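Betell Releases Planning Update for Two-Armed Harvest Handling

01/12/2024

Betell has released a new version of its planning and control software for two-armed robots that handle fruit and other soft goods. The update is now in use at the company's Vosmont test hall, where a humanoid robot works with grapes and slatted wooden crates on a mobile platform.

The main change is in how the software divides a job between the two arms. Earlier versions planned each arm in turn and held one still while the other moved. The new planner, named Jikeo, treats both arms, both hands and the platform as one problem. It checks a path for the whole body before any joint is commanded, and it repeats the check while the motion is under way. An arm with no object to carry is kept in an open-hand posture close to the work, so that it can be called on without a new plan.

Jikeo also keeps a record of what each hand is holding. Once a grasp is confirmed, the held bunch is added to the robot's own outline, and the planner leaves clearance for the part that extends beyond the fingers. The company states that this was the most frequent cause of stopped runs in the previous release, especially where a crate rim stood between the hand and the goal.
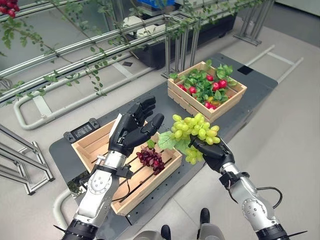
Perception and crate tracking

The perception module has been rewritten to work from the head camera alone during placement. It first fits the open top of a crate and then assigns whatever is found inside to that crate. Bunches that touch or overlap are kept as separate entries where color allows. Leaves are given their own class and are no longer treated as obstacles, a setting that operators may reverse for each crate.

Crates are tracked by their position on the platform. If the platform moves, the stored positions move with it, and the robot takes a fresh view before its next reach. Betell advises sites with open-slat crates to keep the new floor filter switched on. The filter prevents dark gaps between slats from being read as objects.
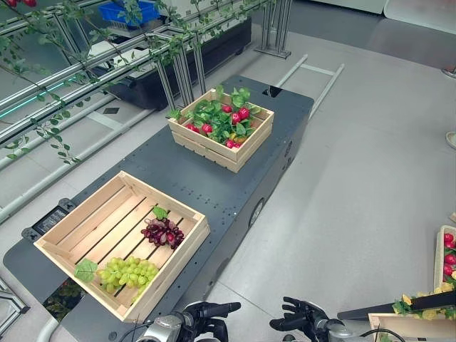

Light and dark grapes share the nearer crate on the mobile platform at Vosmont, with the right robotic hand spread open.

Tools and availability

The release includes a replay tool named Fontes, which lines up camera views, joint commands and planner decisions on a single timeline. Engineers can stop at any point in a run, change one setting and ask the planner what it would have done. The tool was built for internal use and is being supplied to outside sites for the first time.

Betell tested the update against 2579 recorded runs before release. Recordings are stored for review, and the company intends to bring the set to over 4000 before the next version is issued. A default run is limited to 20 planned motions, after which the operator is asked to confirm that work should continue.

Existing license holders may install the update during January. Sites using custom hand drivers should rebuild them against the new interface and repeat the hand calibration before the first run. Support for the previous planner will continue until 2028, with fixes limited to safety and data loss.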